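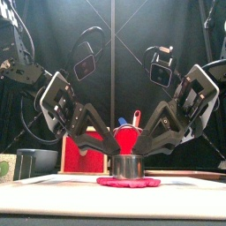 Does a "miracle" stain remover get old coffee out of a cotton shirt? Sometimes, and in our tests plain dish soap and cold water did it just as often.

News > Press Releases > Household

Print this page | E-mail this page

October
By Birutė Adomaitis, Sarside Consumer Desk

SARSIDE FINDS LITTLE BEHIND THE BIG CLAIMS ON STAIN REMOVER LABELS

LEMBERG – Shoppers who pay extra for a specialty stain remover are mostly paying for the label, according to a home laundry trial released this month by Sarside, an independent consumer group.

Sarside asked 80 households to wash stained cotton swatches over the summer. Each home got the same set of swatches, marked with coffee, tomato sauce, grass or cooking oil, and a mix of plain bottles with no names on them. Some bottles held store-bought stain removers. Others held ordinary dish soap thinned with water. The households sent back 1,478 swatches that were fit to be graded.

Of those, 557 were graded "clean" by two readers who did not know which bottle had been used. The specialty products came out ahead on grass. On coffee and tomato sauce we could not tell them apart from dish soap, and on oil the dish soap did slightly better.

"I wanted to be surprised and I wasn't," said Shinji Shimada, who ran the trial. "A label says 'lifts set-in stains in seconds.' What is a set-in stain? How many seconds? We wrote to the makers and asked. The replies we got were friendly and did not answer the question." 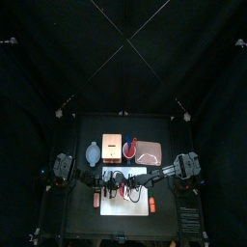 What the trial did not show

Sarside would like readers to be as doubtful about our numbers as we are about the labels. The trial covered white cotton only. Wool, silk and anything dyed may behave differently, and we would not put dish soap on a silk blouse on the strength of this. Water hardness varied from home to home and we did not correct for it. A few people also admitted they let the swatches soak longer than the instructions said.

A larger trial might find a gap that ours missed. We doubt it would be big enough to justify the price, but that is an opinion – we have no data on it yet. 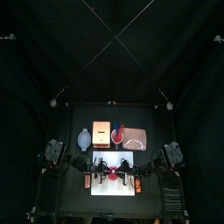
The same caution goes for the word "enzyme," which now turns up on bottles of every kind. Enzymes can help with some food stains, given time. A quick spray right before the wash may not give them much.

The full write-up, edited by the Sakalauskas office, includes the grading sheets and the swatches we threw out. A follow-up on colored fabrics, under the working name Sotero, is planned if enough households sign up. Sarside takes no money or free products from detergent makers.

Press contact: Birutė Adomaitis, Sarside Consumer Desk, Lemberg

Print this page | E-mail this page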